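Ripening log, mango lot 2, January

Prutidar room, day 3 of the run. Started 7:40 am, late, kettle first.

Where we are: 294 fruit in, all from the Koster boxes, green-hard at intake except the ones Pauline already pulled for the cut test. Room held fine overnight. Smell at the door is still mostly cardboard, a bit of sap. No real mango smell yet.

What I'm trying to settle before the fact sheet goes out: do paper bags do anything for mangoes that an open tray in the same room doesn't. Everybody says yes. Our numbers from lot 1 say maybe, and lot 1 was a mess because the trays got swapped and I didn't write down when. So, doing it again properly.

Setup same as before:
- open tray, single layer, stem end down
- paper bag, folded over twice, fruit alone
- paper bag with one ripe banana
- cold control, back fridge, top shelf

Squeeze scores are 1 to 5, thumb only, near the shoulder and never at the tip. If you squeeze you initial it. Please. Half of lot 1 has no initials and I can't tell my 3 from Pauline's 3 (hers are firmer than mine, we checked).

8:15. Opened the banana bags. Clear difference already on the shoulder, softer, skin has gone from flat green to that dull yellow-green. Fruit-alone bags: can't call it. Would not bet lunch on it. Open tray same as yesterday. Cold control is rock hard as expected and I want it left alone, somebody keeps moving it to get at the milk.

9:30. Brix on the cut fruit. Refractometer reads low again after cleaning so I zeroed it twice with distilled. First three readings are before zeroing, crossed out in the paper sheet, do not copy them across. Juice from near the seed reads different from juice near the skin, so from now on take the plug from the cheek, halfway. Writing this in the protocol aswell.

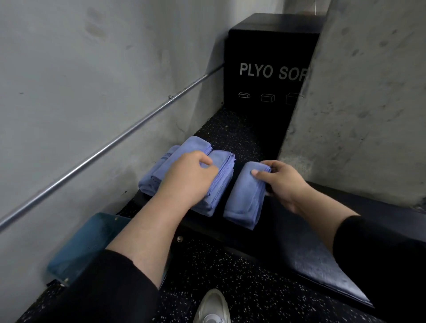 Fiber question

Pauline Bloxham wants a line in the sheet about stringy mangoes. Fair, it's the thing people write in about most. Cut four side by side, two from Brakidis and two Koster. Brakidis fruit much stringier round the seed, like floss. Koster nearly clean. Both nice to eat. The Brakidis ones were sweeter to me but sour at the end, and I liked them more. Pauline did not.

Draft line: "Stringiness depends mostly on the variety, so a stringy mango can be perfectly ripe." Keep it that short. She had a paragraph on it with the seed drawing, can go on the back page if there's room.

Also for the sheet, still to check or fix:
- color. We say don't go by the red blush. Keep. Yellow varieties do change though so wording needs to allow for that
- "sap can irritate skin" stays in, I got it on my wrist again from the stem ends
- storage: ripe ones to the fridge, whole, few days. Unripe ones stay out
- freezing. Cubes on a tray first, then bag. Tried skipping the tray step, got one brick
- the float test someone sent us. No idea. Needs its own run, not this month

11:50. Lunch fruit is the OPEN tray leftovers from lot 1, labeled EAT. The rest is not for eating. One banana-bag fruit is short in the count and there is a skin in the bin.

Reader mail, while I was waiting on the room. Total replies on the mango page now 2,107, of which 951 are the same question worded different ways: how do I know when it's ripe. So that goes at the top of the sheet, big, before any of the history stuff. The history stuff is nice but it's long and I'd cut the second half.
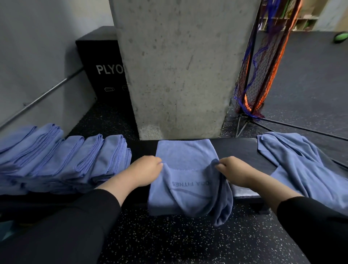

Shukla, January

Notes from the grove visit, copying out of the pocket book before I lose it.

Cooler than I thought it'd be. Most trees in flower, some with tiny fruit set already, pea size up to marble. Grower says most of those drop and that's normal, tree can't carry them all. Asked how he picks: shoulders filled out past the stem, and he cuts one now and then and looks at the flesh near the seed. Wants yellow starting there. If it's white all through it's too early and will go wrinkly in the bag and never taste of much.

That explains some of lot 1, I think. We had fruit that softened and scored 4 and tasted like nothing. So soft isn't the same as ripe if it was picked too young. Squeeze score won't catch it. Brix does, sort of.

He leaves a longish stem on, then trims it later and stands the fruit upside down on a rack so the sap drains away from the skin. Our black streaks on the Koster boxes look a lot like sap burn to me. Ask them.

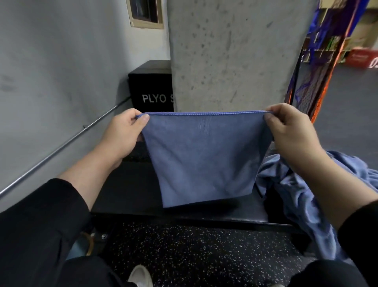

He also thinks the bag is a waste of time if the kitchen's warm, and that people open it to look so often it may as well be a bowl. Possibly right. I'd like a version of the test where the bag gets opened every few hours, like a person would at home. Would need more fruit than we've got left.

Took six home in my coat pockets. Two were bruised by the time I was back at the car.

4:20 pm. Back in the room. Banana bags now mostly 4, one 5 with a soft spot at the tip, pulled it and cut it. Brown just under the skin, rest fine. Fruit-alone bags 2 and 3. Open tray all 2s. So the gap between bag and tray is there but it's small, and the banana is doing most of the work. Don't write that in the sheet yet, one more day at least.

To do tomorow
- squeeze at 8, same thumb
- new bananas, current ones are nearly black
- chase Brakidis on picking dates for their boxes
- email Koster re streaks, send the close-ups
- second label on the cold control, DO NOT MOVE
- Pauline to read the draft top section out loud to somebody who doesn't eat mangoes

Door shut 5:05, fan left on low.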